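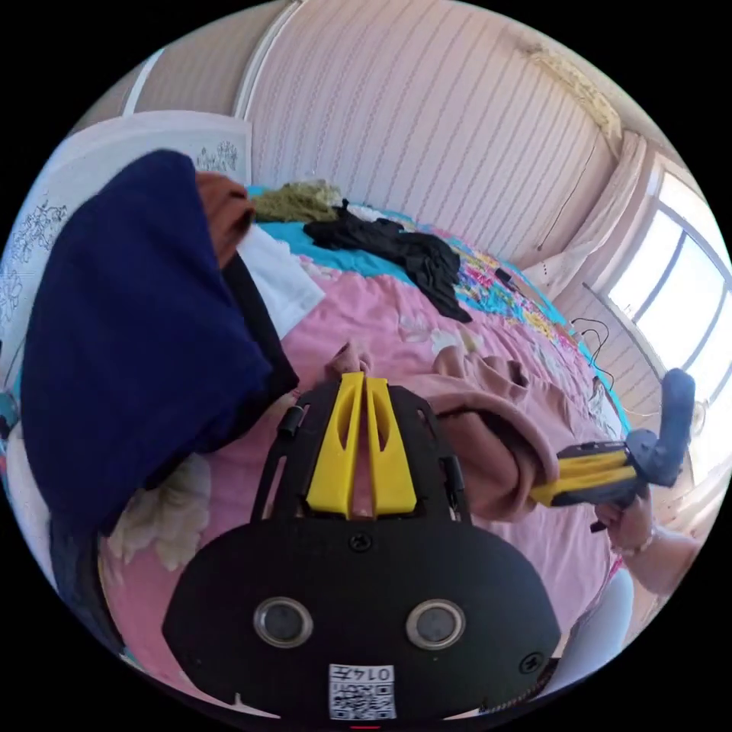 Handedness swap (hand-held grippers)

A handedness swap is a recording fault in two-handed demonstration work in which data from the left gripper is stored as data from the right, and the other way round. It affects hand-held grippers, which a person carries through a household job such as folding or sorting clothes so that a robot with two arms can later be trained on the movements. The fault is also called a left-right swap or a crossed pair. It belongs to the wider group of labelling faults, which leave each file readable but attach it to the wrong source.

The swap does not stop a session and gives the operator no warning. Video plays normally, finger openings fall within their usual range, and the two streams remain in time with each other. It is usually found during review or training, and in some cases only when a robot is run on the finished policy.

Background

In the common arrangement, each gripper has its own camera and its own number. The recording software holds a pairing table that lists which number belongs to which hand. Video, position and finger opening are stored under the side given in the table.

The two grippers of a pair are often built alike. Where the bodies are symmetrical and the fingers are the same shape and colour, the number label may be the only outward difference. On a gripper with a front-mounted label, the label can be read in the gripper's own camera view if that part of the body falls within it. The label in the opening picture reads 0147, and the second gripper is seen to the right, above the pink bed cover.

Causes

Exchange of grippers. The operator puts both grippers down during a break and picks them up in the opposite hands. This is the most frequent cause in work on soft surfaces, where there is no stand to return them to.

Stale pairing table. A gripper is replaced for repair and the new number is entered on the wrong line, or the table is restored from an old copy.

Connection order. Some recorders assign sides by the order in which devices connect. A restart can reverse the order without any change to the hardware. The Dudau recorder worked in this way before its November revision, which made a written pairing table compulsory.

Import error. Files are correct when recorded but are renamed by a script that sorts them by start time. Two streams that start close together may sort either way.

Effects

A policy trained on swapped data learns to move the wrong arm. If every recording in the set is swapped, the result is consistent and can be corrected by exchanging the two sides. Mixed sets are harder to deal with. The same view of a garment is then matched to movements of either arm, and the trained policy may hesitate, close both grippers at once, or reach across the body.

Crossed reaches are the main safety concern. Two arms on a shared base can strike each other when each is sent towards the other's work area. Limits on joint speed and contact force reduce the harm but do not remove the fault. A person standing within reach of either arm should be treated as exposed until the data has been checked.

Swaps are sometimes mistaken for calibration errors, as both produce a hand position that disagrees with the video. A calibration error normally gives a fixed offset. A swap gives an error that changes with the distance between the hands, and it shrinks when they come together.

Detection

Label reading. The number visible in the view is compared with the number stored in the file. The label may appear upside down, depending on how the camera and body are mounted, and reading software must allow for this. Glare, fabric or a sleeve over the label will defeat the check.

Opposite-gripper test. When one gripper appears in the view of the other, its side is noted. A left-hand view normally shows the second gripper to the right, and a right-hand view shows it to the left. The test fails while the hands are crossed, so it is applied over a whole recording and the majority result taken.

Closure matching. The operator closes the left gripper alone at the start of each recording. The reviewer confirms that the fingers seen closing belong to the stream marked left. In the Abbasi procedure the closure is held for 300 milliseconds, long enough to stand apart from ordinary handling.

Position comparison. The tracked path of each gripper is compared with that of the other in a shared room frame. This finds a swap between video and position, but not one in which the whole device has changed hands.

The view below is from the gripper labelled 0145, with the digits upside down. The second gripper enters from the left, held over the bedding, and by the opposite-gripper test the view would be marked as a right-hand one.
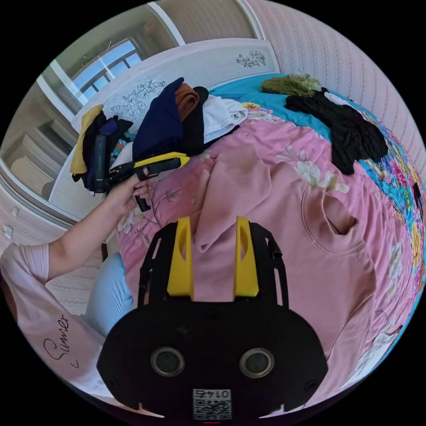 Gonimell case

The fault was described in detail in a Gonimell incident note dated 8th October. A two-armed folding rig had brought its grippers into contact over a garment during a slow test run, bending one finger. No person was within reach. Review of the training set found 200 recordings with the sides exchanged, all made after a recorder restart. The remaining recordings were sound.

The first inspection had put the contact down to a loose wrist mount. The mount was tightened and the test repeated, with the same result. The cause was found when a reviewer compared label numbers with the stored device names.

The affected files were relabelled and the policy was trained again. The note recommended that file names no longer be used as evidence of side.

Prevention

Most current procedures combine a fixed pairing table with a check at the start of every recording. Coloured tape on one handle is widely used and costs little, though it can wear off – and a taped gripper sent away for repair may come back bare. Cudeo grippers use a keyed wrist strap that fits only one side.

Recordings should carry the device number as well as the side. Where only the side is stored, a swap cannot be traced to a particular device later, and correction depends on the video alone.

After any restart, repair or change of operator, the pairing is confirmed before work resumes. Recordings made between the last good check and a failed one are set aside until each has been reviewed.

See also

Calibration drift
Clock offset
Dropped frames
Self-collision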